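Laundry Weather

Share 24 | Comments 13

We'd been in the flat on Gisler Street eighteen months and I still hadn't worked out where the washing was meant to live. There's no laundry, is the thing. The ad said "laundry facilities" and what that meant was a tap, and a bloke at the agency who said Drimden had a lovely laundromat if you didn't mind the hill. I do mind the hill.

So the washing lived in the blue bucket, and the bucket lived wherever I'd last got sick of carrying it. That morning it had got as far as the tiles near the doorway, parked on one of those stripy woven sacks, with my yellow thing on top and the navy stuff squashed underneath. I'd put the little black fan next to it. My theory was that moving air would count as progress.

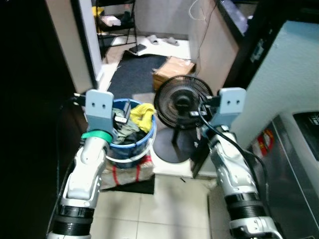 Kakano Quarterly, Issue 18, p. 24

"You're not going to dry it in the bucket," my sister said.

"I'm not drying it. I'm airing it."

"It's dirty."

"Well, it'll be dirty and fresh, then."

She was staying with me until the Pladanton job started, or until it didn't — the email kept changing its mind. She'd arrived in December with one suitcase and a cardboard box that had been taped so many times it was mostly tape, and she hadn't opened the box. I'd asked once. She said it was kitchen things. I said I had a kitchen, and she looked at my kitchen for a while and said yes, she could see that.

Anyway, I owed the power company $3,865, which I hadn't told her, because it was one of those bills that starts out as somebody else's mistake and gets more and more like your own. I'd hidden the letter in the one place I was sure she'd never go, at the bottom of the washing.

You can probably see where this is heading. I couldn't! I was making toast.

"Want me to run this lot up the hill?" she called out.

"No!" I said, much too loud, and some butter went on the floor. 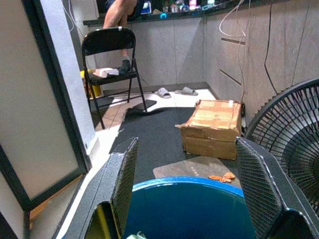
She came and leaned on the bench and waited. She's always been good at waiting, even as a kid, she'd wait out a whole dinner over one piece of pumpkin. I scraped the toast. I said the machines up there were dear. I said the weather looked a bit iffy. It was thirteen degrees and there wasn't a cloud from our place to the harbour.

"Is it the letter?" she said.

I kept scraping.

"I found it on Christmas Eve," she said. "I was after my socks. I put it back where you had it, I thought you must have a system."

Then she went and got the scissors from the drawer, took them over to her box and started on the tape — all those layers of it, brown on white on brown — and said if we were going to ring the power company we'd need a decent cup of tea first, and she had the good pot in there somewhere, unless the movers had sat on it.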